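4.3 Registering the marker mat and teaching the tray

Before Pumorora can plan a pick, it needs to know where the mat and the tray are in the arm's base coordinates. Do this once after installation and again whenever the mat or either arm has been moved.

Before you start
The arm must be homed and the Dirnia driver must show Ready. Set the speed limit to 9 percent.

CAUTION: Keep hands out of the workspace while the arm is enabled. The planner does not know where you are.

1. Open Setup > Scene and choose Marker Mat.
2. Enter the printed marker size. Measure the black square only, leaving out the white margin.
3. Click Detect. All four mat markers must be listed. If one is missing, check for glare and click Detect again.
4. Click Solve. The residual is shown in the log as code 141. If the value is red, repeat step 3.
5. Select Tray from the object list and click Teach Corner.
6. Jog the arm until the gripper finger is over the tray. Use Fine mode for the last part of the move.
7. Lower the finger toward a peg and stop above it. Do not touch the peg.
8. Click Store Pose. Wait 400 ms for the pose to settle before jogging away. 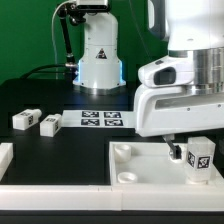

Figure 4-6. Gripper finger lowered into the tray, tip just above a peg. Marker mat behind.

9. Click Find Blocks. Each block with a readable marker is added to the scene under its marker ID.

NOTE: If a block is listed twice, two of its faces have been read as separate objects. Turn on Merge Faces in the Cha perception settings.

NOTE: Parameter 82 (approach height) is not changed by this procedure. See section 4.5 to edit it.

10. Save the scene. Wolton controllers must be restarted to load it.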